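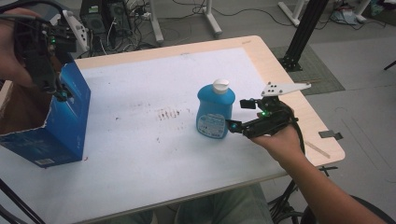 Bottle, box and a padded top in need of a wipe.

How to pack a bottle in a box that was meant for something else

Every house has a supply of boxes too good to throw out and not quite good enough to use. August, when everyone moves or mails things to people who moved, is their season. You need a box, a plastic bottle with a flip-top cap, paper, tape and about 10 minutes.

Clear the surface first. A padded top is kind to bottles and merciless about stains, and any crumbs or specks on it will travel to Prustdale with your parcel. Stray sticks can go too.

Close the cap until it clicks. Then put a strip of tape over it, because a flip-top regards a long truck ride as an invitation. Slide the bottle into a zip bag and press out the air.

Now look hard at the box. If you opened it the way I open things, the flaps will have seen better days.

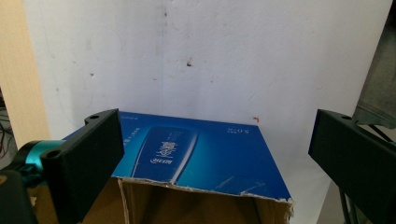 Blue lid, ragged front edge. Still a lid, technically.

A torn edge is fixable. Trim the worst of the fringe with scissors, lay the flaps as flat as they'll go, and run 3 strips of wide tape across the tear, inside and out. If the cardboard feels soft at the corners, retire it. I once sent a soft one to Hosden and got back a very polite note about shampoo.

Crumple paper into the bottom, stand the bottle upright in the middle, and stuff the sides until nothing moves when you shake it. Fold the flaps over and tape the seam.

Last, cover old printing and barcode stickers with plain paper. A box with what looks like a phone on its lid gets more attention than it deserves, and the counter at Prandden will scan whatever barcode it sees first.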